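Hondstead Forums > Workshop & Storage > Small parts: clear organizer or something else?

ganen_bench
Posts: 487

I'm redoing my bench this August and I'm stuck on two things. First is where to keep small hardware, meaning screws and nuts up to the size you'd use on a hinge. Second is the top itself. I'm leaning toward black with a white marble pattern and a lot of people here have told me not to.
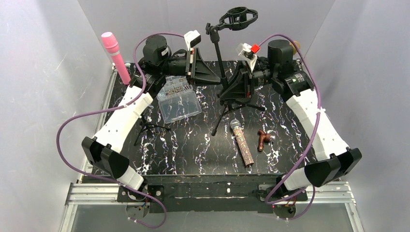
My current top is bare pine and it has soaked up oil for years. I want something I can wipe down. I also want to be able to set a parts box in the middle and work out of it, then put it away at night. Right now everything is in coffee cans and I spend more time digging than fixing.

Budget is small. The Anska box at my local store has 11 compartments and a clear lid. Does anyone use one?

osman_road
Posts: 1,955

I have had the Anska for a long time. It's fine if you leave it flat. Carry it by one end and the smallest washers get over the dividers, because the lid doesn't press down tight on mine. I cut a sheet of thin foam to fit under the lid and that fixed it.

On the top, I would not go with a busy pattern. Drop an M2 screw on black with white veins and you'll be feeling around for it with your palm. Plain light gray is easier.

tworivers
Posts: 9

I disagree about the pattern. I have plain white and shiny screws vanish on it under the lamp. On black they catch the light. Veins don't bother me much.

osman_road

Black oxide screws don't catch the light on anything.

tworivers

True, I don't use many of those.

lidless
Posts: 311

Get small drawers, not a box with a lid. A hinged lid needs as much room behind it as the box is deep, and if your bench is against a wall you end up turning the box at an angle just to open it. Drawers on the wall stay out of your way and you can label the fronts.

ganen_bench

I thought about drawers but I move around. Half the time I'm fixing something in the kitchen or out by the gate, and I'd like to take the whole box with me.
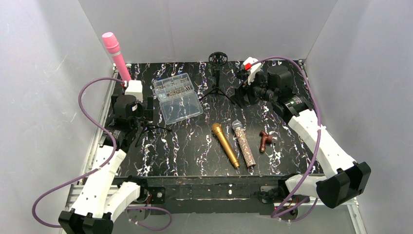
The other thing I like about clear plastic is that I don't have to label it. If I can see there are screws in a compartment and nuts in the next one, that's enough for me. With the cans I had labels and they all fell off.

lidless

You can tell screws from nuts. You can't tell M3 from 4-40 through a lid. Ask me how I spent last night.

osman_road

Put a slip of paper in the bottom of each compartment with the size on it. You read it from underneath when the box is full and from the top when it's empty. Works as long as the bottom is clear too.

hinge_and_pin
Posts: 76

Two boxes. One for metric, one for inch, different color tape on the lids. I kept both in one box for years and it was a mess every time somebody borrowed it.

Also check the hinge before you buy. If it's just a thin strip of the same plastic, it will crack. The ones with a metal pin last longer and the pin can be replaced.

ganen_bench

Didn't think of the hinge. I'll look at the Anska again at the store and see what it has. Going with two boxes either way.

Still undecided on the top. I may bring a few screws with me and drop them on the samples.

tworivers

Bring a black one for osman_road.

osman_road

Bring several. And post which top you pick, I have to redo mine by winter.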